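3.2 Gathering the Demonstrations

Learning to tidy a room sounds modest until one has to collect the examples for it. Our policy needs to see the same chore done many times, by different people, in places that were not arranged by anyone with a degree in robotics. We therefore collected all demonstrations for the Joltuver set in working offices and kitchens, where the furniture has opinions of its own.

Each demonstrator works with two hand-held grippers, one per hand. We considered teleoperating the Trander arm directly, and ran a short trial in November. The demonstrations were clean and slow, and our demonstrators described the experience as filling out a tax form with oven mitts on. Hand-held tools gave us more episodes in an afternoon than the arm gave us in most of a week, and they could be carried up a flight of stairs without a permit.

We recruited 14 demonstrators, of whom three had used the grippers before. Everyone else received 30 minutes of practice and a single printed page of rules. The page began as four sheets and was shortened after we noticed that it was being read only by its authors. What survived was the following. Start with both grippers in view of each other. Do not touch the object with your fingers. If you drop something, pick it up again and carry on. Finish by holding still until the tone sounds.

The third rule caused the most trouble. Demonstrators are polite, and a polite person who fumbles an object in front of a researcher will stop, apologize, and ask to start over. For our purposes the fumble is worth more than the clean attempt, as a policy that has only watched competent people has no idea what to do about a mess. Burgi Marti, who supervised most of the sessions, eventually took to saying "lovely" whenever something hit the floor. The share of episodes with a recovery in them went up from that point, although we cannot separate the effect of encouragement from the effect of fatigue.

3.3 Waste Handling

Of the chores in the set, handling waste proved the least glamorous and the most useful. Trash is soft, it comes in no particular shape, and it does not return to where it was if one lets go of it. Rigid objects such as mugs can be described by a pose. A crumpled bag can be described, at best, by a sigh. We asked for 40 episodes per demonstrator in this category, mixing paper and plastic, and left the choice of grasp entirely to them.

Two habits emerged that we had not asked for. Some demonstrators kept one gripper low and nearly still over the basket while the other did the work, so that the idle hand served as an extra viewpoint. Others used both hands in turn and crossed them freely, which produced lively data and a few collisions. We kept both kinds. Figure 3 is taken from the waste category and shows the view along the blue finger pads of one gripper, with a paper bag clamped in the jaw of the second at the rim of a mesh wastebasket.

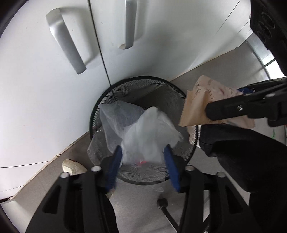
Why keep the episodes in which a grasp fails?

Failed grasps show the policy how a person gets back on course. When we trained without them, the policy tended to repeat the same closing motion on empty air, with great confidence, until the time limit ended the trial.

Labels were kept to a minimum. Each episode carries the chore, the site, and a mark for whether the demonstrator had to recover from a slip. We did not label the individual objects. An early attempt to do so at the Lehner site ended in a long disagreement over when a wrapper becomes a bag, and the resulting categories were of no help to training. The object field remains in the file format, where it is always blank.

Episodes were discarded only if the tracking was lost for longer than the controller could bridge, or if a bare hand touched the object. The Arnance filter, described in Section 4, handles the first case automatically. The second was checked by eye, a task the authors shared out by drawing straws.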